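Woncombe white worktable: review after daily use
Posted Sunday, March 1, 2026 by Yeison Rengifo

I bought the Woncombe table to replace an old pine desk that had gone soft along the front. I wanted a plain white top with a matte finish, a straight back edge and enough weight that it wouldn't shift when leaned on. I had looked at the Brondovari as well, but it only came in gloss.

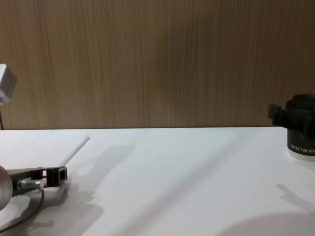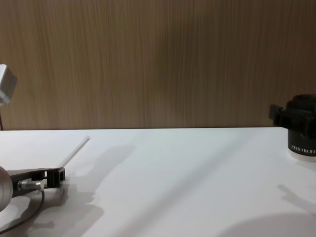

The white top against the wood-grain panel.

Delivery and assembly

The table came in two boxes, the top in one and the legs and fixings in the other. The second box turned up three days after the first. The instructions are drawings only and the one for the cross rail is printed upside down compared with the rest. I put the rail on the wrong way, took it off and started again. With one person it took most of an afternoon. All the bolts were there, with two spare.

The supplied hex key is short and hurts your palm after a while. Use your own if you have one.

The top

The surface is smooth and properly matte. Under a ceiling light you get soft grey shadows from whatever is standing on it and no bright patch to look round, and that was the main thing I was after. The old desk was varnished and gave me a glare right where I read.

White on white is a nuisance. A thin white board laid on the table almost vanishes, and you find it by its edge. I have put a mug down half on and half off one more than once. If you work with white card or paper a lot, think about the grey version.

Cleaning is easy enough. Tea comes off with a damp cloth. Pencil needs a bit of washing-up liquid. Ballpoint left a faint blue line that I haven't managed to shift, and Abundio Meléndez, who has the same table at his place, has a similar mark from a felt pen. He has tried the Saltik cream cleaner on his and reports that the ink went but the spot is now slightly shinier than the rest.

Against the wall

The back edge is straight, and it sits neatly against the wood-grain panelling. Light brown and white go together well. Anyone with a thick skirting board should measure first, as the back legs have no cut-out and the top will stand off by that much.

Stability

Good side to side, fair front to back. It had a slight rock in the first week until I went round all the bolts again. The feet adjust, but the thread is coarse and it's hard to make a small change.

Price

I paid 583 with delivery. The Agudelo in the same size was 100 cheaper when I looked, with a thinner top and fixed feet. I would still pay the difference for the feet alone, coarse thread and all.

Good: matte finish, straight edges, easy to wipe down
Less good: cross rail drawing, poor hex key, ink marks, split delivery

Woncombe lists a replacement top as a spare part, due back in stock in April. I've asked them whether it comes pre-drilled and will add the answer when I get one.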